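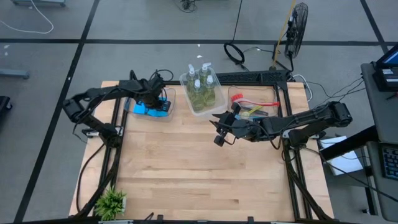

Workshop notebook / Bench care and consumables

October, 9:40 am
Entered by: Ukham workshop, bench care desk
Last updated: October, 4:15 pm

Purpose of entry. To record the layout adopted for the cleaning supplies on the square butcher-block bench, and to set down the points still open before the same layout is copied to the Esen room.

The supplies are now assigned to three clear plastic bins in a row along the back of the bench. Viewed from the front, the left bin is for sponges, the centre bin is for the pump bottles and the right bin is for brushes and other handled tools. The order follows the draft layout in the Janssen folder, with one departure: the draft placed the bottles on the right. They have been moved to the centre, where they can be reached from either side of the bench.

Centre bin. Four pump bottles of green liquid stand in two rows of two. The bin is taller than its neighbours and its walls taper toward the base. The bottles are to be kept upright with the pumps above the rim. A fifth bottle is not to be added. The previous arrangement, in a shallow tray, allowed the bottles to tip when one was taken out, and colleagues had begun leaving them along the front of the bench.

Right bin. The red-handled brush with red bristles is kept in this bin. The black-handled tool and the yellow-green one are kept with it. These pieces are of different lengths and will overlap in a low container. This is accepted for the present. A divider was proposed at the last review and deferred; the low bins have a curved rim and the divider stock on hand is cut for straight-sided boxes.

Left bin. Sponges only. They are blue, with a lighter face and a darker one, and both the smaller and the larger kind belong in this bin. Wrung-out sponges may be returned directly. Sponges in use may be set down on the wood for the length of a job but are not to be left there overnight.

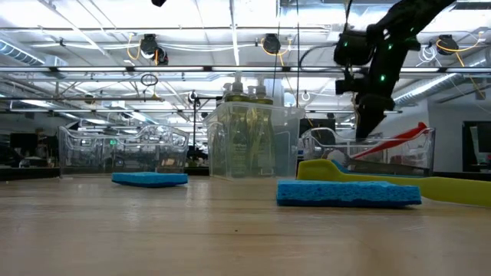 The same rule applies to handled tools. Anything lying in front of the bins at close of work is to be treated as not put away, and whoever closes the room should return it to its bin.

Condition of the wood. The surface was inspected under the overhead lights. The grain shows faint darker streaks, which were entered in the notebook when the bench was first installed and are not considered damage. Small specks should be lifted with a barely damp cloth, working along the grain. The scouring side of a sponge is not to be used on the top under any circumstances. If a ring forms under a bin, note the position here and leave the area uncovered until the next entry.

Soap. The bottles are refilled from the Nudiser concentrate at the Ukham sink. The workshop dilution is 40 mL of concentrate to 4000 mL of water, mixed in the large jug and labelled with the month. Refilling is done at the sink and never over the bench — the pumps drip when they are unscrewed. The reserve cupboard holds 16 spare pump heads, and a head that sticks should be replaced, not forced.

Plant. The small potted plant in the front left corner of the bench stays where it is. It should be watered at the sink and allowed to drain before it is put back. Soapy water is not to be emptied into the pot.

Points still open:

1. Bin labels. The Janssen draft calls for printed labels on the front face. Clear bins have so far made these unnecessary, though a visiting colleague did ask which of the two low bins was meant for sponges. Decision held over.

2. Draining. A low bin with a closed base holds water. A perforated insert has been requested for the left bin and a price is awaited from the supplier.

3. Esen room. The bench there is narrower. The row of three should be tried with the bins closer together before any new ones are ordered.

Added 4:15 pm: the request for the perforated insert has been amended to two, so that the Esen room can be fitted at the same time. The dilution card beside the Ukham sink has faded and needs to be reprinted in larger type.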